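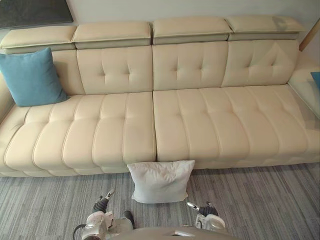

I have been buying Umetti flour for longer than I've been writing this blog, so when they announced an open day at the mill in Poswood this March, I signed up before I'd even checked how far the drive was. (It's far. I left with a thermos of coffee and half a loaf of banana bread, and I'll admit the banana bread was gone by the time I got to the highway.)

The mill sits at the bottom of a hill, right where the road bends toward the river, and you smell it before you see it. It's a toasty, sweet kind of smell, a bit like the bottom of a cereal box. We were given hairnets and paper coats at the door and split into two groups, and I got lucky and landed in the one that started with the milling instead of the gift shop, so I still had my wits about me!

I'd always pictured one big stone going around and around. They do still have a pair of stones running for the whole wheat, but most of the white flour goes through steel rollers, and then up into these tall sifters that shake so hard you feel it in your teeth. Our guide had to shout over them, and I missed most of what she said about ash content, which is a shame, as I've wondered about that for years. What I did catch was that they mill in small runs and bag the same afternoon, and that the bread flour rests for 7 days before it ships. She let us rub a pinch of the fresh flour and a pinch of the rested flour between our fingers. I could feel a tiny difference, or I wanted to.

After that came the test kitchen, and I could have moved in. They bake from every batch, always the same plain white pan loaf, and write down how high it rose and how the crumb looks. There was a shelf of that morning's loaves sliced in half and lined up in order, and even I could spot the one from a weaker batch, a little squat and tight next to its neighbors. One of the bakers told us that loaf's flour would be blended with a stronger one before it went anywhere near a bag. I've had loaves like that at home and always blamed my yeast.

Then they fed us, bless them. There was a long counter of things made with the mill's own flours: a rye cracker with caraway, a soft potato roll, and a buckwheat shortbread I went back for twice. My favorite was a flat, dimpled bread with onions cooked down until they were almost jam. I asked about the onions and was told 40 minutes on low heat with butter and a splash of water whenever the pan looks dry, and no sugar at all. I tried it at home and it took me a good bit longer, but my stove has always been on the lazy side.

A couple of smaller makers had tables in the loading bay too. Risirness was there with cultured butter in little paper-wrapped blocks, salty enough to make you sit up. Lu had jars of fruit spread, and the plum one came home with me along with a sour cherry I've already opened and mostly eaten with a spoon. I wish there had been more room between the tables, because by late morning you had to shuffle sideways with your plate held up over your head.

If you're thinking of going next time, tickets were 5 dollars, and that came off anything you bought in the shop. Wear shoes you don't mind getting floury. There are a lot of metal stairs, and the upper floor is loud, so bring earplugs for the little ones. Parking is in the field across the road and it was pretty soft after the rain – I got out fine, but the van in front of me needed a push.

I came home with bread flour, a small bag of the stoneground, the shortbread recipe printed on a card, and a sack of rye I have no place to store. The sack says batch 101 on the tag, and I've tucked that into my recipe binder. I'm planning to start with the potato rolls this weekend, and I'll post the recipe once I've made them enough times to trust my measurements. The rye is sitting in the hall closet next to the vacuum for now, so if you have a good rye cracker you love, please send it my way!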